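Projects > Student Reports > Pryor Hall Kitchen
Search this site Enter keyword Go
April 19, 2018
By Bello Ajayi

So my project was dishes! Our shared kitchen in Pryor Hall had 148 pieces of tableware (I counted every last one, twice) and nowhere sensible to put them. I wanted to find out how much shelf we could win back just by stacking things better.

Bowls were my favorite part. I laid out a big brown work surface, marked it into rectangles with bright blue tape, and gave each stack its own spot — way easier than guessing where one pile stops and the next begins. Nesting by rim size worked best, and glossy ones like the mint green bowl slide apart nicely when you need just one.
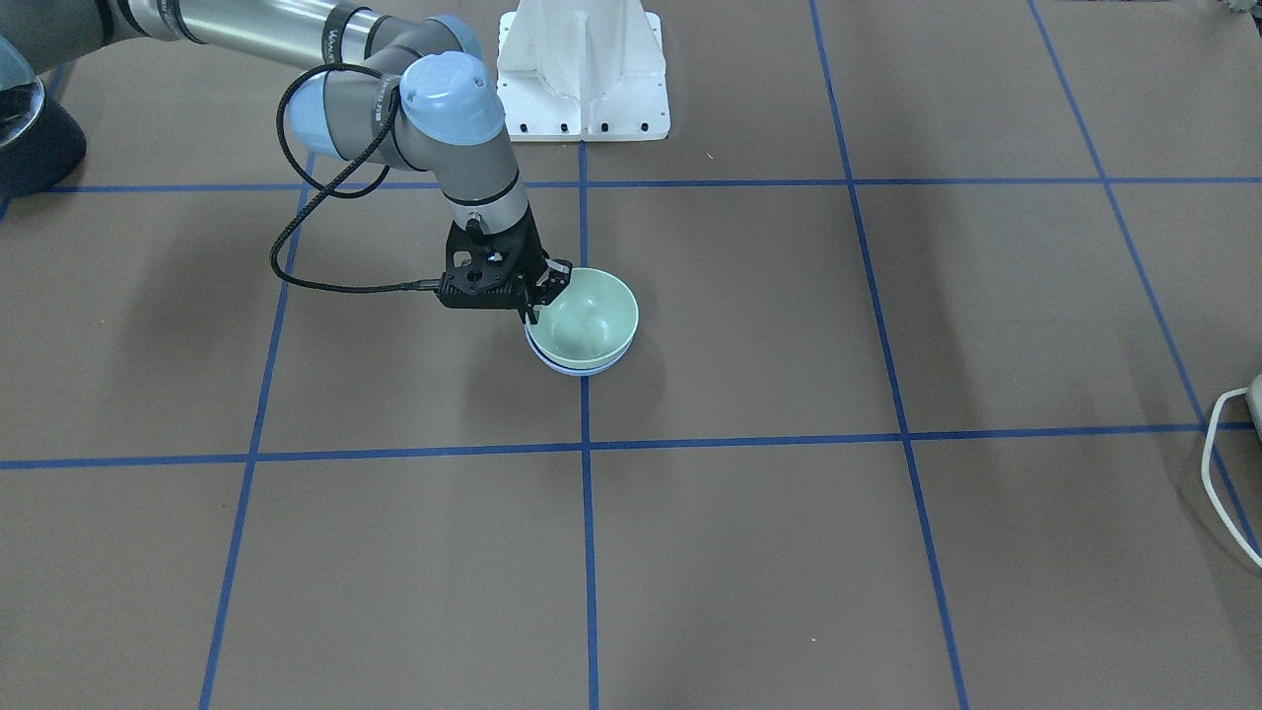

What I found

Nested in pairs, the bowls took up 37 inches of shelf, and we'd been using nearly the whole cupboard before! Mugs were a flop (handles, ugh). I'd like to try plates in August, if the folks on the Clurnach side of the building will lend me theirs.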